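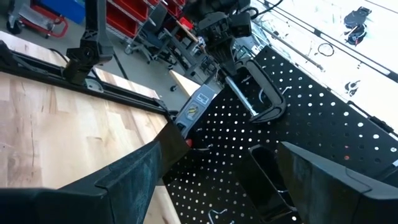

July 1, 2023. Beeswax and linseed finish, batch 6, and I think we're getting somewhere at last! The trouble with batch 5 was the smell (still in my good apron, sorry to anyone who sat near me) and the fact that it stayed tacky for days in the corners. So I've cut the wax right back and warmed the oil first. What I'm after is something for pale tops like the butcher-block one, where you've got that lovely visible grain and the darker knots and you don't want the whole lot going orange on you. That long hairline crack along the surface is just the sort of place the old mix would sit and go cloudy, so I want this one thin enough to wipe out of a crack with a bit of rag and a fingernail.

Method, for whoever picks this up next. Oil into the enamel jug, jug into the pan of water, low heat, wax grated in a pinch at a time. I used the Briem wax, the yellower one, as the Oltari block has gone missing again (if it's in your drawer, please put it back). Whole jug weighed 261 g when it came off the heat. Poured into two tins, lids off till they'd set.

First go was on the beech offcuts from Sturkthorpe. Went on like a dream, soft as face cream, and buffed up after 12 minutes with the old tea towel. Second go on oak, less good. It dragged a bit against the grain and left a smear at one end which I had to go back over. Might be the oak, might be me rushing to get the kettle on.

Water drops on both pieces after lunch. Beech beaded nicely, oak had a faint ring. Left them on the windowsill, will look again on Monday and not before, I keep poking at things too early and leaving thumbprints.

Went back through the old notes from March and found I'd written "more wax??" three times in one page. Past me was wrong. Also found the Wismont order number scribbled in the margin, 2,242, so we can finally chase those tins with the dented lids.

To do: try the same mix on ash. Try it cold, straight from the tin, no warming in the hands. Ask Wismont if they'll do the smaller tins. Rags go flat over the rail outside to dry, NOT in a heap in the bin please, linseed rags can catch fire all by themselves.

More grated wax in the blue tub if anyone wants a play.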